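Dutden is looking for people to teach our robot arms

Posted 2020-10-08
Part-time and casual, on site at our Susbridge workshop

We are looking for patient, good-humored people who would enjoy spending a few hours a week showing a pair of small robot arms how to handle cloth. You don't need a degree, you don't need to know how to code, and you certainly don't need to have touched a robot before (most of the people who are best at this hadn't). If you can fold a napkin and don't mind folding it again, please keep reading!

The work belongs to a project we call Grultell, which we started in June with our partners at Van Beek. The idea is simple enough to explain, even if the doing takes some practice. You sit at a desk with two hand controllers, one for each arm, and whatever you do with your hands, the arms do on the table. Every run you make is saved, and our software people use the saved runs to train the arms to try the same task by themselves. So far we have 1,174 good runs of cloth folding and we would like to have 2,042 before we move on to the next task, so there is plenty left to do.
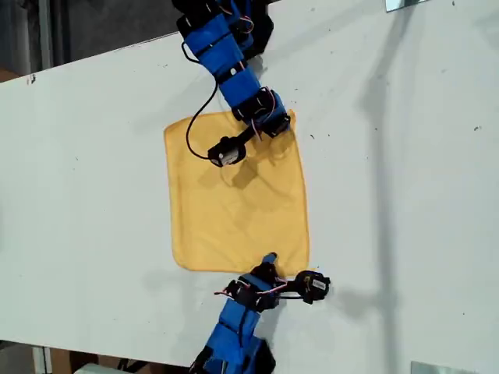
A session lasts two hours, with a break in the middle whenever you want one. You will work at your own pace, and we really do mean that. A slow, clean run is worth far more to us than a quick one with a lot of fumbling in it, and if you drop a corner you can simply carry on and pick it up again, which is useful for the arms to learn from too. Between runs you lay the cloth out again by hand and press a foot pedal when you are ready to start. We will ask you to put it down a little differently each time, turned a bit or slid a bit to one side, and you get used to that sooner than you'd think.

Training takes up your first two sessions, and those are paid like any other. Rianne Coppens, who runs the floor, will sit next to you for all of it and take you through the controllers, the stop button, and how to tell when a run should be thrown out. Please don't worry about feeling clumsy on the first day. There is no sense of touch coming back through the controllers, so you learn to judge everything by eye, and for most people it clicks somewhere in the second session. 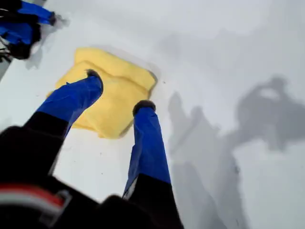

What we look for most is a feel for small movements. Folding a cloth over once sounds like nothing at all until you are doing it with two long fingers in place of your own ten, and a good part of the skill lies in how you come down on the fabric. With the yellow cloth folded over on itself, one black fingertip resting on its upper left and the other down by the lower right corner, a small nudge in the wrong direction can shift a layer you were happy with. People who sew, ice cakes, tie fishing flies or play an instrument tend to take to it nicely, but we have also had lovely results from people who claimed to be all thumbs.

You should be at least 18, able to sit comfortably for the length of a session, and have reasonable use of both hands. Glasses are no trouble. Left-handed people are very welcome, and in fact we'd like more of you, as nearly all our runs so far were made by right-handers.

We have 14 places to fill. Most people do two or three sessions a week, mornings or afternoons, and we plan the schedule a couple of weeks ahead so you can fit it around school, children or another job. Coffee, tea and a decent lunch are on us.

To apply, send a few lines about yourself to Lina Hakim at the Dutden office, along with the times of day that suit you best. No résumé needed, though you may attach one if you like. She will invite you in for a short visit, where you can try the controllers for as long as you please and ask us anything you want to know before you decide.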